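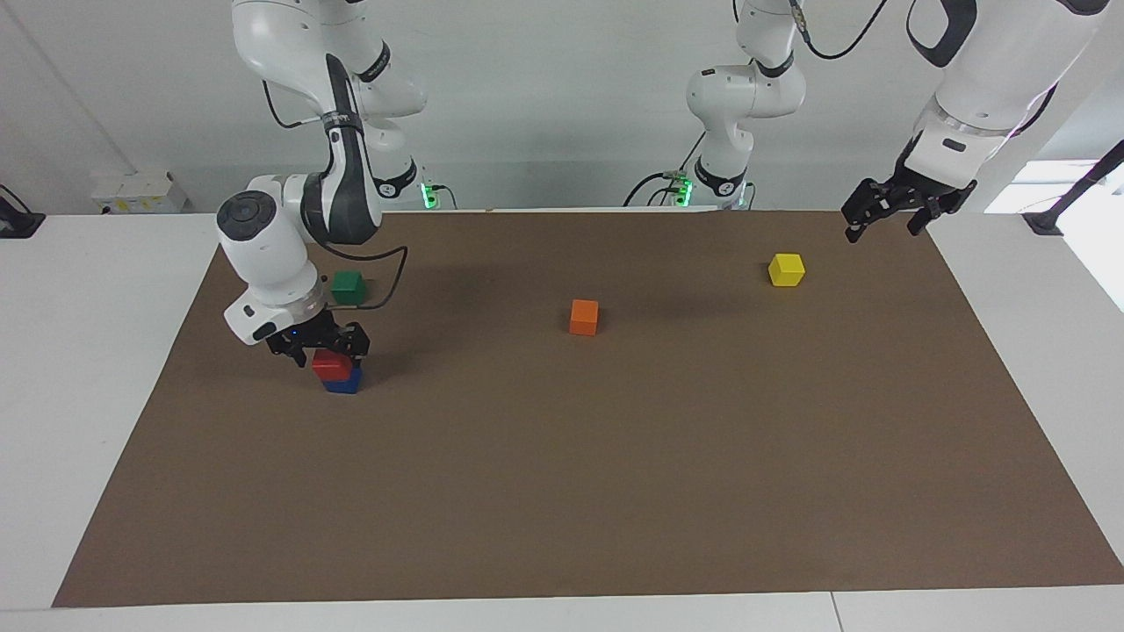
Small wooden cubes on a brown mat, with red over blue at the left.

Cube Sets and Table Mats: Frequently Asked Questions

These answers cover the Clellent cube set and the Stenholm table mat. For orders and spare parts, see the Misenier parts page.

What size are the cubes?

Clellent cubes are 30 mm on each edge. All colors are cut to the same size, so any cube can go at any level of a stack.

Can I buy a single color?

Yes. Red, orange, yellow, green and blue are sold separately under part number 103, followed by the first letter of the color. State the color by name on the order form as well.

Do the cubes need a mat under them?

No, but we recommend one on a hard tabletop. A bare panel table has seams, and a cube set down across a seam may rock. The mat also reduces noise and protects the corners when a cube is dropped.

What size is the mat, and how should it sit?

The standard mat is 86 cm long. Lay it flat and leave a strip of table showing along the sides so the edges do not curl over. If the mat arrives rolled, lay it face down overnight under an even weight.

Why brown?

Wilson Ríos, who specifies our mats, chose a matte brown to cut glare from overhead lights. Most cube colors stand out well against it. Red is usually the easiest to pick out, and a red cube held over the middle of the mat shows a brighter top and a slightly darker front. Orange has the least contrast. If orange is hard to see in your room, order the gray Londoño mat in the same size.

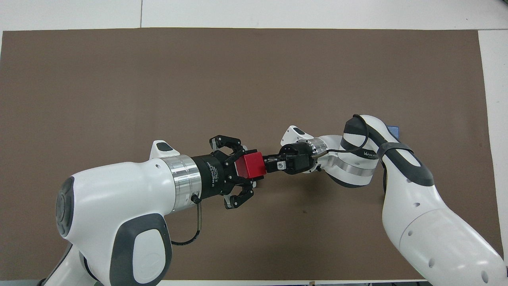

Cleaning depends on the surface. The mat can be wiped with a damp cloth and a drop of dish soap, then dried flat. Faint smudges like the ones on this brown mat do not affect use and can be left until the next regular cleaning. Do not soak the cubes. Wipe them one face at a time and let them air dry before stacking.

Can the cubes be repainted?

We do not advise it. Each coat adds thickness, and uneven faces make a stack lean. Replace chipped cubes.

How high can I stack them?

The set is intended for stacks of up to five. Check that each cube sits square on the one below before adding another.

Who do I contact about a damaged set?

Write to Orlando Correa in returns and quote form 76. Requests received by noon on Monday are processed the same day.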